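Omport Hiring Portal: Set-Up Guide for Studio Managers
Section 5. Posting a Design Vacancy and Receiving Portfolios
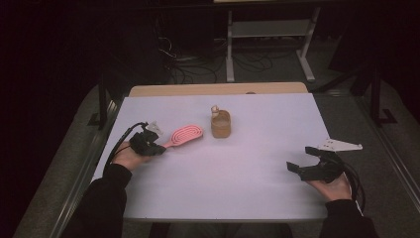 Before you begin, your studio must have an active account and at least one office address on file. If you have not added an address, go back to Section 2 and finish that first. You will also need the approved job title, the salary band and the name of the team the new hire will join.

5.1 Creating the vacancy

1. Sign in and open the Vacancies tab. Your studio name appears at the top left. If you manage more than one studio, check that you are in the correct one. A vacancy cannot be moved between studios after it has been saved.

2. Select New Vacancy, then choose a template. The Lighting, Interiors and Graphics templates come with the system. Any templates your studio has saved are listed under them.

3. Enter the job title as you want applicants to see it. Leave out internal grades and cost codes. Those go in the Reference field, which stays hidden from the public page.

4. Choose the office. For studios with shared desks (Dernbridge and Pennington, for instance), pick the office where the line manager sits. You can list the other one under Also Considered.

5. Paste or type the job description. The limit is 2,624 characters, including spaces. The counter under the box turns red when you go over, and the Save button is grayed out until you shorten the text.

6. Set the salary band. If you leave both boxes blank, the listing will show "Salary on application."

7. Select Save Draft.

Note: Text pasted from a word processor may carry over hidden formatting. If the preview shows odd gaps between paragraphs, select Clear Format and add your line breaks again.

5.2 Portfolio settings

The portfolio settings decide what applicants can upload and how it is stored. They apply to one vacancy at a time.

1. Open the draft and select Portfolio.

2. Choose the accepted file types. PDF is on by default. Turn on Web Link if you want applicants to be able to send an address for an online portfolio.

3. Set the maximum file size. The default is 80 MB. A lower limit makes downloads faster for reviewers, but applicants with a lot of rendered work may have trouble staying under it.

4. Decide whether a portfolio is required or optional. For junior roles, many studios set this to Optional and ask for samples at interview.

5. If the work may include projects under a confidentiality agreement, turn on Restricted Viewing. Reviewers can then open portfolios on screen but cannot download or print them.

Caution: Changing Restricted Viewing after a vacancy is live affects new applications only. Portfolios already received keep the setting they came in with.

5.3 Adding reviewers

1. Select Reviewers, then Add.

2. Enter each reviewer's work email. Outside addresses are rejected unless your account administrator has approved the domain.

3. Give each reviewer a role. Readers can view applications and leave comments. Scorers can also rate them. Leads can do both, and can move an application to the next stage.

4. Select Send Invitations. Invitations that have not been accepted are marked Pending, and you can resend them from the same page.

Every vacancy needs one Lead before it can be published. The person who creates the draft is not made Lead automatically.

5.4 Publishing

1. Select Preview and read the listing from top to bottom. Check the office, the closing date and the contact address.

2. Select Publish. The listing is normally live within a few minutes.

3. To send the listing to the Gadudik job board as well, check the box marked Share Listing. This option is visible only if your account has been linked (see Section 8).

Caution: Edits made after publishing do not carry over to shared listings. Withdraw the shared copy, make the change, and share it again.

5.5 Common messages

Error 826: The closing date is earlier than the opening date. Correct one or the other and save again.

"Lead required": No reviewer has the Lead role. Return to 5.3.

"Draft locked": Another user has the vacancy open. The lock clears when that user saves or signs out.

Continue to Section 6 to set up interview stages.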